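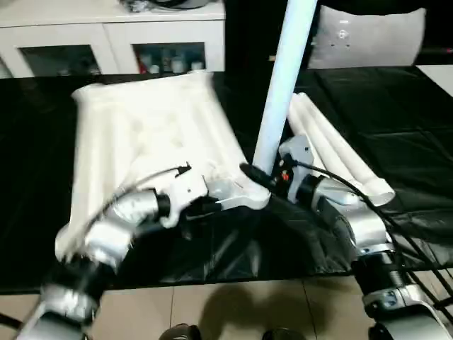

그림 4. 유연물 과제. 왼쪽 그리퍼는 구겨진 공기 주입식 물체를 누르고, 오른쪽 그리퍼는 긴 흰색 봉을 파지한 상태.

이전 절 | 목차 | 그림 목록 | 참고문헌 | 다음 절

4.2 과제별 수행 결과

본 절에서는 Drolberg 과제군 가운데 가정 내 정리 작업에 해당하는 세 과제의 결과를 보고한다. 세 과제는 (가) 유연물과 봉의 분리 정돈, (나) 플라스틱 의자의 자세 변경, (다) 소형 탁자의 다리 조작이다. 모든 과제는 동일한 양팔 시스템과 동일한 작업대에서 수행하였으며, 과제 사이에 그리퍼는 교체하지 않았다. 제어기는 4.1절의 설정을 그대로 사용하였고, 시도 횟수는 세 과제를 합하여 170회이다. 한 시도의 제한 시간은 500초로 두었다. 제한 시간 안에 종료 조건을 만족하지 못한 경우와 조작자가 정지 버튼을 누른 경우는 모두 실패로 처리하였다.

유연물 과제의 난점은 형상 추정에 있다. 공기 주입식 물체는 내부에 남은 공기의 양에 따라 접힘선의 위치가 바뀌고, 한 지점을 누르면 떨어진 부분이 부풀어 오른다. 그림 4의 물체는 관 모양의 공기실이 나란히 이어진 구조로, 앞쪽 가장자리가 작업대 앞으로 처져 있다. 이러한 처짐은 깊이 영상에서 작업대 모서리와 물체 경계의 구분을 어렵게 한다. 광택이 있는 검은 비닐을 깐 조건에서는 반사광이 물체 영역으로 잘못 분할되는 경우도 기록되었다. 또한 한쪽 팔이 긴 봉을 든 동안에는 반대쪽 팔의 작업 공간이 줄어들기 때문에, 계획기가 봉을 먼저 내려놓는 순서를 선택하는 빈도가 높았다. 사람이라면 봉을 든 채로 물체를 한쪽으로 밀어 놓을 상황에서도 시스템은 봉을 놓고 다시 잡는 동작을 반복하였다.

실패 사례의 다수는 파지 자체보다 파지 이후의 해제 단계에서 발생하였다. 얇은 막이 손가락 사이에 끼인 채로 팔이 후퇴하면 물체 전체가 끌려오며, 힘 센서의 신호는 막이 팽팽해지기 전까지 거의 변하지 않는다. Flamora 분할기의 가림 영역 보정을 적용한 뒤에도 이 유형의 실패는 남았다.

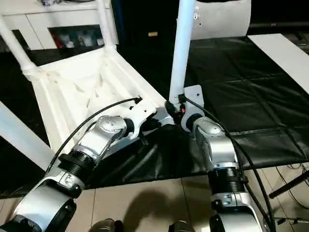 의자 과제는 강체를 대상으로 하므로 형상 추정의 부담이 작을 것으로 예상하였다. 실제로 물체 모델과 관측의 정합은 대부분의 시도에서 초기 단계에 수렴하였다. 그러나 자세 변경 과정에서 두 팔이 닫힌 기구학적 고리를 이루면 작은 정합 오차도 내부 힘으로 누적된다. 좌판 밑면이 위를 향하도록 놓인 자세에서 오른쪽 그리퍼는 수직으로 선 다리의 아래쪽 끝을 물고, 왼쪽 그리퍼는 보강 리브가 드러난 밑면 중앙부로 접근한다. 다리는 둥근 관형이어서 평행 손가락과의 접촉이 좁은 영역에 한정되고, 리브는 손가락이 걸릴 수 있는 모서리를 여러 방향으로 제공한다. 계획기는 리브를 연속 평면으로 근사하므로 손가락 끝이 리브 사이의 홈으로 들어가는 경우를 예측하지 못한다. 이때 발생하는 위치 편차는 다리를 잡은 팔에 비틀림으로 전달되며, 허용 토크를 넘으면 안전 정지가 작동한다. 작업대에 깐 누빔 매트는 낙하 충격을 줄이는 데에는 유효하였으나, 지지면의 높이가 일정하지 않아 접촉 시점의 추정에는 불리하게 작용하였다.

팔 외부로 배선된 케이블도 제약 조건으로 다루어야 한다. 손목 회전이 큰 경로에서는 케이블이 전완부 위로 고리를 이루며, 이 고리가 긴 다리에 걸릴 가능성이 있다. 현재의 충돌 검사 모델은 케이블을 포함하지 않는다. 대신 손목 회전 범위를 보수적으로 제한하였고, 그 결과 해가 존재하는 자세의 일부가 탐색에서 제외되었다.

탁자 과제는 의자 과제와 비슷한 접촉 조건을 가지나 다리의 나사 결합부에 대한 조작이 추가된다. 한쪽 팔은 상판의 테두리를 눌러 회전을 억제하고, 다른 팔은 다리를 파지하여 축 방향 힘과 회전을 가한다(그림 5). 두 역할의 배정은 고정하지 않고 매 시도마다 도달 가능성 지도에 따라 결정하였다.

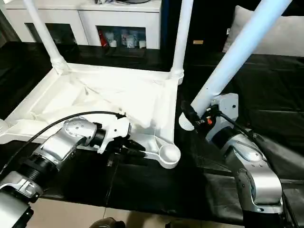 그림 5. 탁자 과제. 뒤집힌 탁자의 앞쪽 테두리에 왼쪽 그리퍼의 손가락이 닿아 있고, 오른쪽 그리퍼는 비스듬한 다리의 끝마개 바로 위를 파지함.

파지점을 다리 끝에 가깝게 두면 결합부까지의 거리가 길어져, 같은 손끝 힘에 대해 결합부에 걸리는 굽힘 모멘트가 커진다. 파지점을 결합부 쪽으로 옮기면 모멘트는 줄지만 그리퍼 몸체가 상판 테두리와 간섭한다. Skesevel 계획기는 이 두 조건을 단일 비용 함수로 결합하며, 가중치는 과제별로 조정하지 않았다. 가중치를 고정한 상태에서 계획기가 생성한 후보 자세는 시도당 최대 2000개이고, 그중 간섭 조건을 통과한 후보를 비용 순으로 실행하였다. 다시 잡기는 시도당 2회까지 허용하였다.

흰색 사출 부품의 외관도 관측 오차의 원인이 된다. 상판 밑면의 오목부는 음영 대비가 낮고, 조명을 직접 받는 부분은 과다 노출되어 깊이값이 결측되기 쉽다. 결측 영역을 주변값으로 채우면 리브의 높이가 실제보다 낮게 복원된다. 이 오차는 테두리를 누르는 팔에서는 문제가 되지 않았으나, 다리 축의 추정에 밑면의 법선을 함께 사용하는 경우에는 축 방향의 편향으로 나타났다. 이에 최종 설정에서는 다리 표면의 점군만으로 축을 추정하였다.

세 과제의 결과를 가사 작업의 자동화 가능성이라는 관점에서 해석할 때에는 두 가지를 구분할 필요가 있다. 개별 동작, 즉 누르기, 잡기, 들기, 돌리기는 통제된 작업대 위에서 이미 반복 가능한 수준에 있다. 반면 동작 사이의 전환, 특히 접촉을 유지한 채 역할을 바꾸는 구간에서는 조작자의 개입이 계속 요구되었다. 본 시스템을 거주 공간에서 감독 없이 운용하는 것은 현 단계에서 타당하지 않다고 판단한다. 작업대의 높이와 바닥 조건이 달라지는 경우의 성능은 이번 실험에서 다루지 않았으며, 케이블을 포함한 충돌 모델의 적용 결과는 4.3절에서 별도로 기술한다.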